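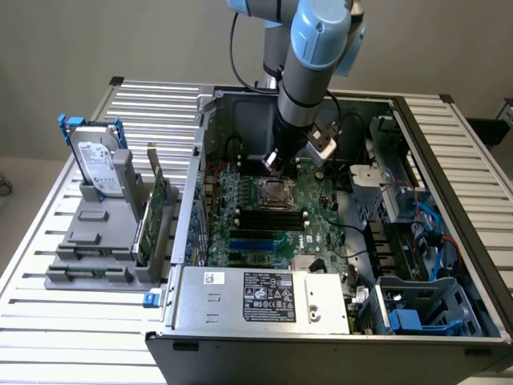 My old tower sat in the hall closet for most of a year before I got around to cleaning it out, and I've picked up a few habits since then that might save you some swearing.

Unplug it first, then hold the power button in for a few seconds. Lay the case on its side on something hard. I used to do mine on the bedroom carpet, which is a great way to lose screws (and a bad idea for static anyway).

Screws! I stick mine to a strip of masking tape and write on the tape where they came from. An egg carton works too, until the cat finds it.

For dust I like a soft paintbrush, the cheap 1 inch kind, with the vacuum hose held a little way off to catch what comes loose. Canned air is fine if you keep the can upright and use short bursts. Hold the fan blades still with a finger while you blow - they'll spin like crazy otherwise. I do this outside on the porch when the weather's decent, and again in November before the heat comes on.

If the processor is out, keep your brush and your fingers away from the socket. Those contacts bend if you look at them wrong. Old thermal paste comes off the chip with a coffee filter and a bit of rubbing alcohol, and coffee filters don't leave fuzz like paper towels do.

Take a phone picture of every cable before you pull it. My neighbor Bok-nam Wi draws hers on the back of an envelope and tapes it inside the side panel, and I've started doing that too.

Dust filters can go under the kitchen tap with a drop of dish soap. Let them dry overnight before they go back in.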